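Nerham Student Robotics Club Sets Modest Goal for Utensil Sorting
2025-04-03

NERHAM – The club will spend its $3,000 Rulport grant teaching two arms to sort kitchen tools. 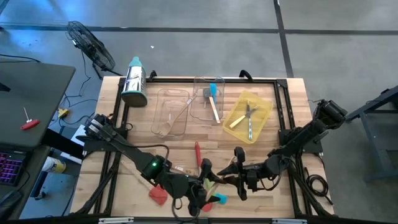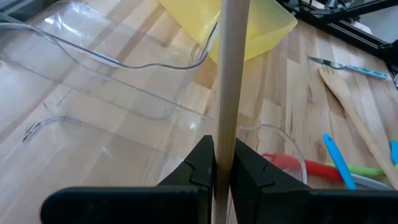

Adviser Clementina Louro is not promising a kitchen helper. "I've heard that pitch for years – I don't buy it," she said. Gripping a wooden handle is one thing, she said, and clear plastic containers are another matter. The club wants 200 logged attempts by August, failures included.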